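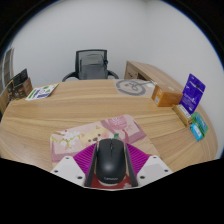 Do you need a mouse pad on a wooden desk?

For an optical mouse on plain wood, probably less than the people selling mouse pads would like you to think.

I've been suspicious of mouse pads for years. They made sense when mice had a rubber ball in the belly that picked up lint. Then the ball went away and the pads stayed, only now they come with claims. Hevton has one with a "precision weave" for 30 dollars. Guvitum wants 50 for theirs, and as far as I can tell the extra money goes to the box. I read a review thread on the Guvitum that had 382 replies, and most of them were arguing about stitching.

Omid Daneshvar, who I've shared an office with for 9 years, says I'm being cheap. His case is that bare wood wears down the little feet on the bottom of the mouse and that the mouse dulls the finish in return. Maybe. I've asked him to show me a worn-out foot and I'm still waiting.

So I spent a week with the mouse straight on the desk, then a week with it on a pad, a pink one with a cartoon animal on it. Spreadsheets, email, the usual.
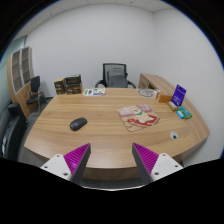 Mouse on the wood, pad off to the side.

On the wood it was louder, I'll give Omid that. It also felt a bit faster, though I wouldn't swear to it. The pointer never skipped on me, grain or no grain. On the pad it was quieter and my wrist was warmer in the mornings, which in August I wouldn't have cared about. The pad did creep toward the keyboard all day and I kept shoving it back.

If your desk is glass or very shiny, ignore me and buy a pad. Otherwise try a week without one before you pay for any weave. I've gone back to the bare desk for now, and Omid has started asking if he can have the pad.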